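March, just after 6 in the morning

I could not sleep, so I'm writing this with my first coffee! Choir was wonderful last night. Gülizar Keskin finally let us sing the Flutberg piece all the way through, all 34 pages of it, and when the altos came in on the slow part I got goosebumps right up my neck.

Ekrem Duman lost his place 3 times and laughed so hard that the basses had to stop - I love that man.

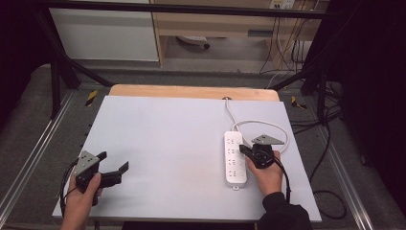

Power strip on the white board, cord looping off to the right.

I still can't get the high note near the end without squeezing. Gülizar says to think of yawning, so I've been yawning at the kettle. The spring concert is in the old Garcia hall, and we've sold about 100 tickets already! Must find my black shoes and call Mom about the train.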